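2018年10月7日(日) Tavgate工房 染めノート

先週の続きで、玉ねぎの皮。朝から鍋をかけっぱなしで、廊下まで甘ったるいスープみたいな匂いがしてます。窓を開けてもだめで、たぶん今夜は自分の髪もこの匂い(慣れたけど)。

糸はTellicoの並太ウール、前に使い残した生成りのかせ。下洗いはぬるま湯に一晩つけて、軽く押すだけ。前回ここでもんでしまって端がちょっとフェルトになったので、今回は我慢しました。触りたくなるんですよね、水の中の毛糸って!

媒染はミョウバン。糸に対して10%、いつもどおり。溶かすときに熱湯をけちったら底に粒が残って、結局あとから足し湯。次はちゃんと沸かしてから始めること。

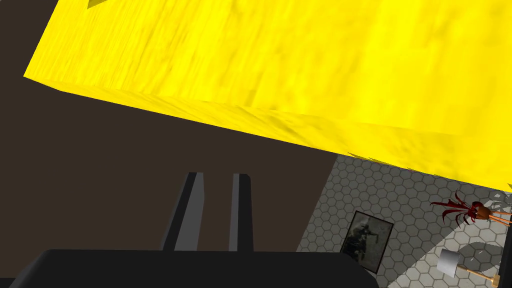 で、染液のほう。皮は乾いたのをひとつかみずつ、900mlの水で煮出し。漉すのは古い手ぬぐい。二番煎じもとってみたら思ったより濃くて、捨てなくてよかった。一番と二番を混ぜるか迷ったけれど、差が見たいので別々の鍋にしました。おかげでコンロが足りない。

一番液は4番の鍋、二番液は赤い持ち手の鍋。ふたに書いたマジックが湯気で消えかけているので、使う人は先に書き直してください。温度は沸騰の手前で止める。温度計はPredaの細いほうが読みやすいです。太いほうは反応がのんびりしていて、気づくとぶくぶくいってる。

かせは沈めっぱなしにせず、ときどき菜箸で上下を返す。糸が浮いてきて一か所だけ薄くなるのは前にやったやつ。火を止めたら鍋のまま放置で、引き上げは明日の朝です。
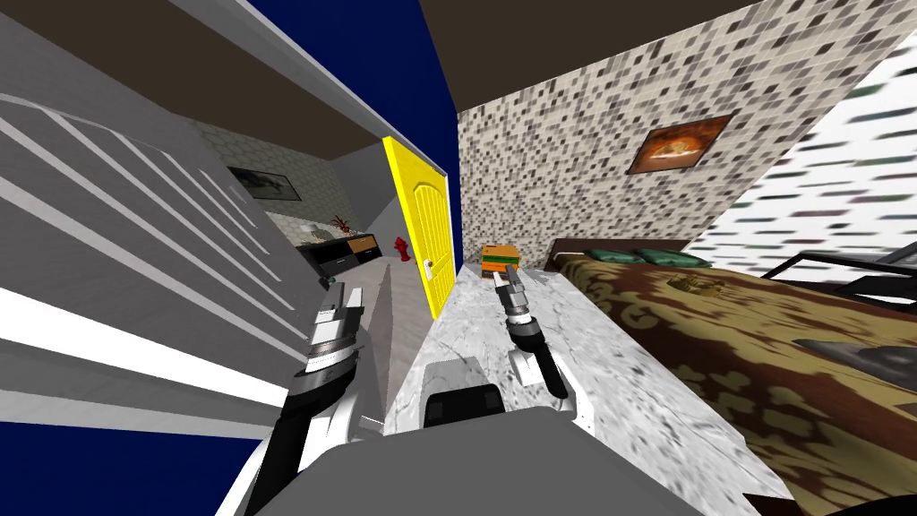 鉄媒染と同じ鍋を使い回してもいいのか?
分けたほうがいいです。鉄がほんの少し残っているだけで黄色がくすんで、オリーブっぽくなります。菜箸も別にしてください。

その鉄のほうは、糸見本の短いのを3本だけ。酢と古釘で作った液がまだ瓶にあったので、スプーンでちょっとずつ入れて様子見。入れた瞬間に色がすっと沈むのが面白くて、つい足したくなる。長くつけると毛がごわつくので、色が動いたらさっさと上げて水洗い。三本目は電話に出ていて遅れました。案の定きしきしです。

あとPrendarの中性洗剤、残りわずか。注文票に書いておきました。すすぎは最大4回まで、それでも色が出るなら媒染不足を疑う。前回の茜がまさにそれで、バケツがずっとピンクだったのを思い出すと今も悔しい。
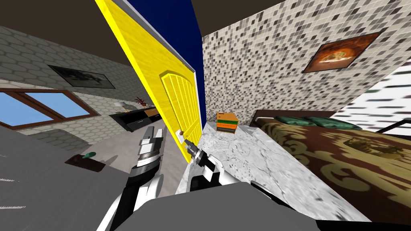 図3 黄色いドアと真鍮色のノブ。

乾かすのは日陰で。物干しの右端は日が回ってくるので使わないこと。日光に当てる退色テストのほうは別に、台紙に巻いた糸を半分だけアルミホイルで隠して南の窓に貼ります。10月いっぱい置いてみるつもり。台紙の裏に鍋の番号を書くのを忘れずに(前回のは番号なしで、何だったのかもうわかりません)。

漉した皮は新聞紙に広げてあります。乾いたら堆肥へ。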